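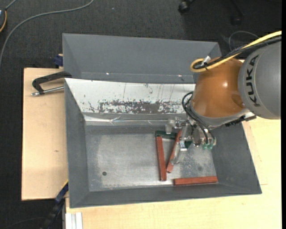

Home Manuals Storage Bins Contact

4.2 Setting up the Mitstead bin

Stand the bin on a firm, level work surface at least 800 mm wide. Put long items in first and spread them over the floor of the bin. Red and green bars can share one bin, but a bar resting across another, like the green one here, must be lifted out first.

1. Wipe out the bin.
2. Lay in no more than 20 bars.
3. Leave 2 cm clear below the rim.

Caution: do not slide a full bin. Empty it before moving.

Related
Ekberg dividers
Smadi bin labels
Cekthorpe work surfaces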